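Emia Travel Supply Box: Set-Up Guide
Section 2: Filling the box

By Perihan Çoşkun
Last changed February 22, 2026

If you came straight here from the parts list, welcome! Section 1 was all about picking a box and taping the bottom, and I'm going to assume you've done that. In this section we fill it. I've packed a lot of these for my own family and for friends heading off on long trips, and I still do it in the same order every time because otherwise I end up with the cotton swabs at the very bottom and have to take the whole thing apart again.

You'll want everything within arm's reach before you start:

Face masks, still in their plastic
Wet wipes, the kind with a lid that closes
Cotton swabs in a clear packet
Tissues, or whatever wrapped paper goods you like
The Girness divider card (comes flat, you fold it)
One clean cloth
A marker and the Emia label sheet

Note: The divider card is sold in two sizes. The smaller one fits boxes up to 12 inches across. If yours is wider, get the large one or just skip it — I went without for a whole year and the box was fine.

2.1 Getting the box ready

1. Set the box on the floor or a low table with all the flaps folded out. I like the floor, my back does not, so suit yourself.

2. Run your hand along the inside seams. If you feel grit or cardboard dust, tip it out and wipe the bottom with a dry cloth.

3. Fold the divider card along the scored lines and drop it in so the longer side runs front to back. It should stand up by itself. If it flops over, you've folded it the wrong way (I've done this more than once).

Caution: Don't use a box that smells of cleaning products. The smell gets into paper goods and stays there.

2.2 The bottom layer

4. Start with the square, firm packages. Tissues and other wrapped things go in flat, one on top of another, until they come up to the middle of the box. Push them snugly against the side, but stop before the cardboard starts to bow.

5. Stand the wet wipes up along one wall with the lid facing the top. You'll be reaching for these more than anything else, and you want to be able to pop the lid and pull one out while the pack is still in the box. Press the lid down until you hear it click.

Caution: Check the wipes for leaks first. Squeeze the pack gently over a sink. One damp corner can ruin every paper thing underneath it, and I speak from sad experience with a 40-pack of tissues.

2.3 Masks and small things

6. Pick up the mask bundle and look over the wrapping. Creases are fine. Holes and split seams are not, so if you find one, move the masks to a clean zip bag and press the air out.

7. Check that the ear loops are all tucked inside the wrap. A loop poking out will catch on something, I promise. 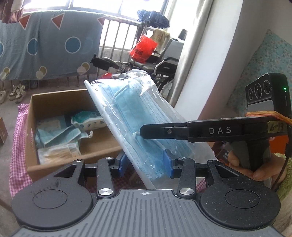

8. Lower the masks in at a slant first, one short end leading, and then let them settle flat on top of the bottom layer. Going in at a slant keeps you from dragging the plastic along the cardboard edge. If the bundle won't lie flat, take out one wrapped package and try again. Don't lean on it — the pleats will get crushed and the masks come out looking like they've been slept on.

9. Lay the cotton swabs toward the front, where you can see them. They weigh next to nothing and they fill that awkward gap nicely.

Note: A bundle of 30 masks fits easily. Bigger ones can go in too, but I'd split them into 2 bags and tuck one down each side.

2.4 Closing up

10. Spread your cloth over the top and tuck the ends down the sides. It keeps dust off while the box is open at home, and on the road it's a handy thing to lay everything out on.

11. Fold the flaps in, short ones first. They should meet without a fight. If they spring back up, something is standing too tall, and it's nearly always the wipes.

12. Write the month on your label and stick it on the short side. Mine says March at the moment, which is when I'll next go through it. Please don't put the label on the top! As soon as you stack anything on the box you won't be able to read it.

If something isn't right

The box bulges on one side: move the heaviest package to the middle and shift the wipes to the opposite wall.

The label peels: Emia labels don't love dusty cardboard. Wipe the spot, let it dry, and go over it with a strip of Deltex clear tape.

The divider leans: pack both sides of it evenly, a little at a time.

Refilling and what to swap out for summer are in Section 3.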